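Speaker notes – Session 2, The Crowded Counter
Skiritz Home Skills Program, presented by Gleice Tavares

Opening
Welcome the audience and thank the Bilon branch for the use of the hall. State the aim of the session: participants will leave with a written plan for one kitchen counter. Mention that 1,177 households completed the first worksheet, and that the most frequent complaint was lack of space to prepare food.

Slide 4 – Appliances
Read the slide title, then pause. Ask which appliances people use every day and which come out once a week. Toaster ovens and two-slot toasters often share a counter, as they do in this kitchen, and the pair can take up a good part of the work surface. Recommend that each household choose one for daily use for 30 days and store the other. Towels should be kept off the top of a toaster oven. Suggest a hook or a drawer. 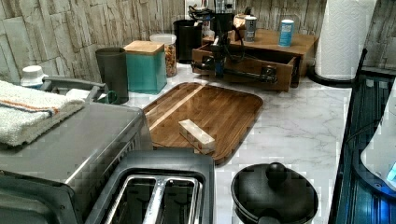
Slide 5 – The cutting board
Return to the wooden board at the center of the counter. The program advises that the board keep a fixed place, with open surface on at least one side. Small items such as mugs and bottles should not collect behind appliances, where they are easily forgotten. A lidded pot may stay out if it is used daily – otherwise it belongs in a cabinet.

Slide 6 – Exercise
Allow ten minutes. Participants draw their own counter and mark each item "stay," "move" or "give away." Collect the sheets before the break.

Comments (2)

Lü: Will the worksheet be posted? I missed the Sunday session.

Vudent: We moved the toaster to the pantry in April and have not brought it back. The towel is still on the oven.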